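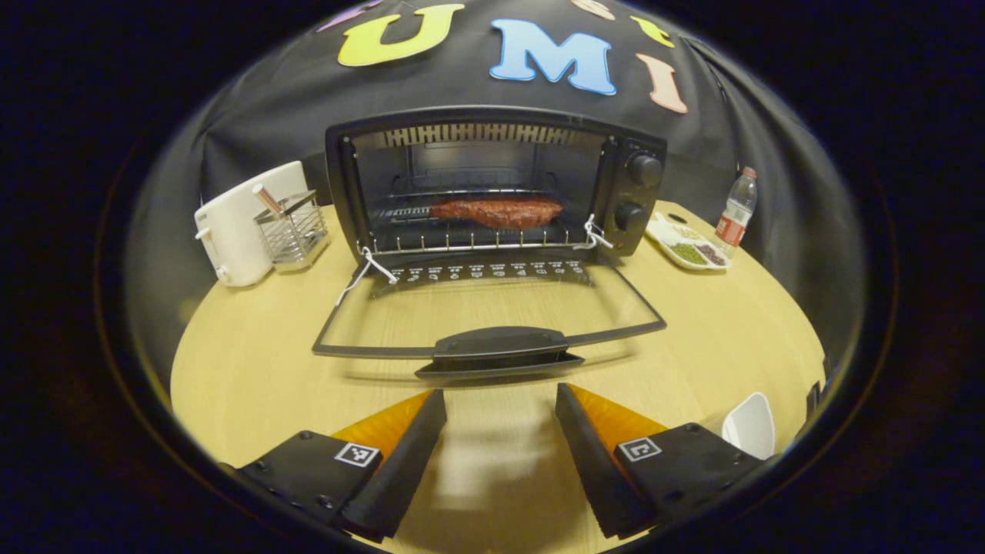
Toaster oven, door open, meat on the middle rack

Small Kitchen Forum > Ovens and Stoves > Roasting meat in a toaster oven, how low can you go?

odero_flat7
Hello everybody. I moved in August to an apartment without a real oven, and I have been learning to roast in a toaster oven. For chicken legs and vegetables I am content. For bigger pieces of meat I have a problem which I would like to discuss.

Most recipes I find are written for a full size oven. They say 350 and then a time per pound. When I follow this, the outside becomes too dark while the middle is still far from done. I think the reason is the distance to the heating elements. In my last apartment the meat had a lot of air above it, and now it has maybe the width of my hand.

So I started to go down with the temperature. At 300 the result was much better, but it took a long time and the bottom was a little pale. My questions are these. Do you go even lower? Do you start hot and then reduce, or the opposite? And do you cover the meat?

tichy_soup
Welcome. I have cooked only in small ovens for 7 years, so I can say what works for me. Start low, finish hot. I put the meat in at a low setting until my thermometer shows that it is nearly where I want it. Then I take it out, let it rest on a board, heat the oven as high as it goes, and put the meat back for a few minutes to get color.

If you start hot in a small oven, the whole box is full of smoke before the meat is even warm. My neighbors did not enjoy this period of my life.

Bralis
I disagree with the part about the order. I start hot, always. When the meat is cold inside, you can give it strong heat for a short time and the middle does not notice. If you do it at the end, the middle is already at the right point and you can easily push it over. It happened to me with a very nice piece of pork, and I had to cut it into thin slices and serve it with gravy so that the guests would not see.

About smoke: put a little water in the lower tray. The fat falls in the water and does not burn.

tichy_soup
Water in the tray, yes, I agree. But then you have steam, and your hot start is not so hot anymore. You cannot have a dry crust and a wet oven at the same moment.

Bralis
It is two spoons of water, not a lake.

odero_flat7
Thank you both. Please, what about the rack position? Mine has three, and I use the middle one because on the upper one the fat was spitting on the element.

GilovRoad
Middle or lower for anything thick. I would say the more important thing is that you do not believe the knob. I bought a cheap oven thermometer which hangs on the rack. The first time I set the knob to 250 and the thermometer showed 207, and ten minutes later it was far over. These ovens switch on and off all the time, and the dial is more a wish than a number.

After I knew this, I stopped to worry about exact recipes. I write down my own settings in a notebook, with a small mark on the knob in pencil.

tichy_soup
This is very good advice. Also preheat longer than it tells you. The light goes off when the air is hot, but the walls are not hot yet.

marrow_and_me
Can I ask about covering? I put foil over the top like a tent and my husband says that it makes boiled meat. I think it is fine if you remove it in the second half.

Bralis
Your husband is right if the foil is closed tightly. If it only lies loosely on the top it is okay. But be careful that it does not touch the element. In a small oven there is not much space for a tent.

odero_flat7
I want to tell how it went. On Sunday I made a beef roast, a flat one and not a tall one, because I think a flat shape is better when the ceiling is so low. I salted it the evening before. I did it the way of tichy_soup, low first, then a rest, then as hot as possible. It took around 2 hours together with the rest. The crust was good and the middle was pink almost to the edge.

Next time I will try the hot start, so that I can compare fairly.

Bralis
I will wait for the report. Use the same cut, please, or we will argue about this until winter.

GilovRoad
And keep the drippings! With a chopped onion and a bit of flour you have a sauce for two days. I pour them off before the hot part, otherwise they burn on the tray and you will be scrubbing until midnight.

marrow_and_me
Does anybody line the tray with foil? My manual says no but does not say why.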